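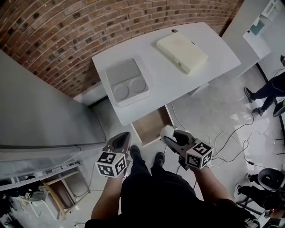 Work Area Walk-Through – Rocha Building, Room 7
Checked by: Senthil Namboodiri
Date: May 31, 2026

Marks: OK / Fix / Ask

Table and drawer

Tabletop stable, no wobble – OK
Solid as a rock! I leaned on all four corners and it didn't budge.

Drawer opens and closes fully – OK
Runs beautifully now. In March it stuck halfway and you had to lift and pull. Whoever waxed the runners, thank you!

Drawer pushed in when work stops – Fix
It sits right at thigh height and the corners are hard. Please shut it before you walk away, even for a minute.

Trays and boxes back from the table edge – OK
Keep the gray tray with the two round recesses on the left. It's such a handy catch-all for small parts.

Small round pieces put away after use – Fix
I stepped on one by the door. They roll a surprisingly long way (great fun, but not underfoot).

Floor

Walkway clear to the door – OK

Cables tidy and out of foot traffic – Fix
Biggest item on the list. Black cables on a shiny floor are easy to miss when the light bounces off it. 2 cable covers are on order from Nurkska. Until they come, run everything along the wall.

Floor dry, no grit – OK
Lovely job on the polish.

Seating and storage

Chairs tucked in when not in use – Fix
The round black one drifts. The wooden one stays put by the shelves – perfect.

Metal shelving, heavy items low – OK
Much better than last time! Load limit is 200 lb per shelf, and the label is new and easy to read.

White cabinet, glass free of chips – OK

Closed shoes worn by everyone at the table – OK

Lights and exit

Exit sign lit – OK
Overhead lights, all 11 working – OK
Extinguisher tag current – Ask
Tag is smudged. Druvar has the service record.

Open fixes go on the sheet by the door. Initial each one when it's done.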